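Slime season at the Nollgate craft room

Ask the woman who runs the Nollgate craft room what she likes best on her supply shelf and she doesn't wait for the end of the question. "Anything that stretches!" she says. "Paper is lovely, felt is lovely, but give people something that pulls and they stay all afternoon."

She keeps nearly 500 scraps in old candy tins, sorted by how far they give, and she'll happily show you every tin – we got through 4 before the coffee was ready. The thin, pale stuff is her favorite. Held up by one end it goes tight at the top and falls into soft folds lower down, and she says that is how you learn what a material wants to do.

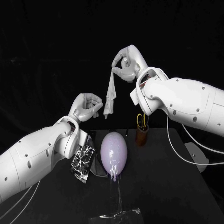 Her sister, on the other side of the room, thinks ragged edges should be trimmed before anyone starts, and said so twice. "No, no, leave them," came the answer. "The edge is the fun part."

The next open afternoon is in March, with a whole table given over to hanging shapes. "Bring scissors if you must," she says, "but try your fingers first."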